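列表存档 > 军史与勋赏 > 团队史料 > 讨论串

主题：回复：[军史] Laltthorpe 名册里“1797”一栏的读法，以及军旗荣誉的追授问题
发件人：Izzati Lumbantobing
日期：6/24/18
回复 4 条 | 收藏 11 | 转发 2

各位：

Vandana Bajpai 上周的来信我逐条核对过了，回复写得长，请见谅。为方便后来检索的人，先把她的原文引在前面，未作删改，只去掉了签名档。

> Vandana Bajpai 写道：
>
> 我手上有 Laltthorpe 名册的抄本，缺封面和头两叶。第三叶起是按连编排的士兵姓名、入伍地、身高、离队原因。页眉右侧反复出现“1797”，我一直把它当作年份，也就是名册的造册年。
>
> 问题有三个。第一，名册里有二十来人的离队原因写作“转 Skeldale”，而按通行的说法，Skeldale 兵站当时还没有设立。第二，同一批人的补给津贴按行军标准发放，不按驻防标准，可是该团那一年并无出征记录。第三，后来追授给该团的军旗荣誉“Serow”，申请书里引用的正是这份名册，作为全团在场的证据。如果 1797 确是造册年，那么名册早于 Serow 渡口之战，申请书的引用就站不住。
>
> 我倾向于认为申请人引错了材料。请问有没有人见过原件，或者见过另一份抄本？另外，“Amundsen 抄本”这个叫法在旧帖里出现过几次，它和 Laltthorpe 名册是什么关系？
>
> 另请赐教：抄本中“缺”与“阙”混用，是抄手的习惯，还是译者有意区分？

以下按她的顺序答复，第四点是我自己加的。

一、关于“1797”

我认为这个数字不是年份。理由如下。

凡是确定写有日期的地方，名册抄手都先写日，再写月，年份放在最后，且年份前有一个缩写符号，形似小写的 a 加一横。抄本第五叶、第九叶和末叶的结算栏都是这样。页眉右侧的“1797”前面没有这个符号，数字也比正文大，墨色在复制件上明显偏淡。这说明它与正文不是同一次书写，至少不是用同一支笔写的。

其次看位置。页眉左侧写的是连长姓氏，中间是叶码，右侧照例应当是归档处的簿册号。同一归档处的其他簿册，我查过目录的有 16 册，右侧全部是簿册号，没有一册写年份。目录里簿册号是连续的，1796 号是一本鞋靴发放簿，1798 号是马匹登记，中间正好空出一个位置，空格内注“借出未还”。

所以 1797 应读作簿册号。它恰好像一个年份，早期的编目人因此把名册排进了那一年，此后的书目都照抄。这个错误的源头我只能追到第二次编目，第一次编目的卡片已经不在了。

可能有人会问，能不能既是簿册号又是年份。从道理上讲不排除，但没有正面证据。正文中唯一可以独立定年的内容，是第九叶提到的一项制服改制：翻领颜色由黄改为浅蓝。该项命令的下达时间有别的文书可以互证，晚于通行定年五年。名册既然已经记录了新式制服的扣款，就不可能早于命令本身。

二、关于“转 Skeldale”

簿册号的问题解决以后，这一条就不成为矛盾了。Skeldale 兵站设立于改制命令之后的第二个春天，名册如果造于那时，有人转往该处是正常的。

需要更正一个数字。Vandana 说是二十来人，我逐行核对的结果是 23 人。差别出在第十一叶，那里有两人的离队原因用了“同上”符号，而上一行被装订压住，复制件只能看见半个字母。对照连队小计，这两人必须算入 Skeldale，否则小计与合计对不上。

这些人的共同点是身高都在掷弹兵标准以下，入伍地多数在沿河各教区。我的看法是他们被抽调去充实渡船队和辎重队，并没有作为步兵使用。名册没有直说，但其中有数人的津贴栏另加了一项“桨费”。桨费在陆军名册里很少见，我在别的团只见过一次，也是在渡口勤务期间。

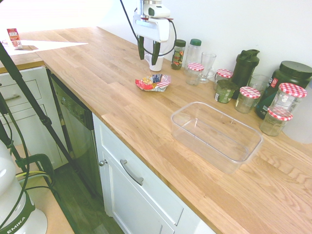

三、关于行军标准的津贴

驻防与行军两种标准的差别，主要在面包和燃料。驻防时燃料由营房统一供给，不计入个人账；行军时折成现金发放，每十日一结。名册第七叶至第十四叶的结算都是十日一结，属于行军标准，这一点 Vandana 的判断是对的。

但“行军标准”不等于“出征”。条例原文规定，部队离开登记驻地超过一夜，即改按行军标准发放，不问目的为何。护送犯人、押运火药、修路、替换友邻哨所，都在此列。因此“该团那一年并无出征记录”与津贴标准之间没有冲突，即使不改动定年，这一条也说得通。

至于改定年份之后该团在做什么，日令簿残卷里有零星记载。能确认的是，第二营离开 Laltthorpe，沿河向上游移动，途中三次停留，最后一次停留在距 Serow 渡口半日路程的地方。日令簿在这里中断。下一条记录已经是回程，内容是清点损坏的水壶和鼓。

这里要提醒一点。水壶和鼓的损坏清单常被引作参战的旁证，我不赞成。同一本日令簿里，和平时期的损坏清单比这一份更长。鼓皮受潮就会裂，与是否交战没有关系。

四、关于军旗荣誉“Serow”

这是全信最要紧的部分，也是最没有把握的部分。

追授申请书我看过两种版本。短的一种只有两页，称“全团九百人在场”，引 Laltthorpe 名册为据，未注叶码。长的一种附有三个附件，措辞改为“本团所属，计 900 余人，于战役期间列于册”。两种说法差别很大。列于册的人未必在场，审查方应当注意到了这一点，因为批复里没有采用“在场”一词，用的是“与役”。

军旗荣誉的授予标准，前后有过变化。早期要求团部及军旗本身在战场；后来放宽为半数以上兵力在场；再后来又允许以分遣队资格申请，但须在荣誉名称后加注，且不得绣于主旗。该团的申请正好落在第二种与第三种标准交替的时候。批复没有写明依据哪一种。

我的推断如下，供批评：

第一营整个战役期间留在 Laltthorpe，有营房燃料账为证，该账按驻防标准统一列支，从未中断。
第二营到过渡口附近，但最后半日路程无记录。
转往 Skeldale 的人当中，领桨费者很可能到过渡口，只是到达时已经不在本团名册的有效人员之内，他们的在场不能算作本团的在场。

按半数以上兵力的标准，必须第二营全员到达，再加上第一营的一部分，才能满足。现有材料不支持这一点。按分遣队标准则可以成立，但那样的话荣誉名称后面应有加注，而现存主旗上绣的是不加注的“Serow”。

所以，申请人并没有引错材料。名册的时间是对得上的，Vandana 的第三个疑问在定年改正之后即可撤销。真正的问题在于名册只能证明编制，不能证明位置。要证明位置，得有渡口一方的材料，比如船工的收据、渡资的结算，或者战后的伤员移交单。伤员移交单我找过，该团名下是空白。空白可以解释为没有伤亡，也可以解释为没有参战，单凭它下不了结论。

五、关于“Amundsen 抄本”

旧帖里这个叫法指的是两样东西，引用时请注意区分。

其一是 Laltthorpe 名册的第二抄本，因装在标有 Amundsen 字样的纸夹里而得名。它与 Vandana 手上的抄本同出一源，但保留了头两叶。头两叶是军官名单和一份目录。目录所列的叶数比现存多四叶，缺的是乐手、工兵和随军妇女三项。我没有见过第二抄本的实物，所据是五月间一位列表成员寄来的打字稿，打字稿把身高一栏整个略去了，使用时务必小心。

其二是一份行军路线摘要，曾夹在同一个纸夹里，后来单独编号。有几位网友把路线摘要中的里程当作名册内容引用，由此得出第二营在两日内走完全程的结论。路线摘要的里程单位没有注明，按本地里和按官里换算，结果相差近一半。在单位弄清之前，我建议不要用它来推算行军速度。

六、关于“缺”与“阙”

这是译者的处理。原文用了两个不同的词，一个指编制上应有而未补，一个指本应到场而点名时不在。译者在前十叶分得很清楚，前者译“缺”，后者译“阙”。第十一叶以后换了译者，两个字就混用了。凡引用第十一叶以后的内容，最好核对原文缩写：未补写作 v，不在写作 ab，偶尔 ab 后面带一个小点，意思没有分别。

这一点对人数统计有影响。如果把“阙”都当成“缺”，在册人数会偏低，因为点名不在的人仍然占编制，仍然领面包。短的那份申请书里的整数，我怀疑就是把两类全部加回去之后凑整得来的。长的那份改用“余”字，大概是有人复核过。

七、待查事项

1. 簿册目录中“借出未还”的借出人。目录只写了姓氏的首字母，字形在 L 与 S 之间。
2. 主旗上的绣字是原绣还是后补。如果有人见过旗的背面，请告知线脚的情况。背面有衬布的话，后补的可能性较大。
3. Skeldale 兵站头一年的口粮簿。若那批转出的人在口粮簿上连续出现，说明他们到站后没有离开，我在第四部分关于桨费的推断就要收回。
4. 日令簿中断处是撕去还是散失。复制件上看不出订线。

第三项最值得先做。口粮簿已知有两册，一册开放阅览，另一册在修复中，归期未定。开放的那册从第二季度起，前面的内容要等另一册。

如果 Vandana 愿意，请把抄本第十一叶重新拍一份，光从左侧打，订口尽量压平。我需要看那半个字母的起笔。另外请确认第九叶扣款栏的小数是否带横线，带横线的是欠款，不带的是已结，我的复制件在这里有折痕，无法判断。

打字稿的勘误表整理到第八叶了，余下的做完再发，附件会分成两封，免得又被列表退回。

Izzati Lumbantobing

上一封 | 下一封
浏览 312 次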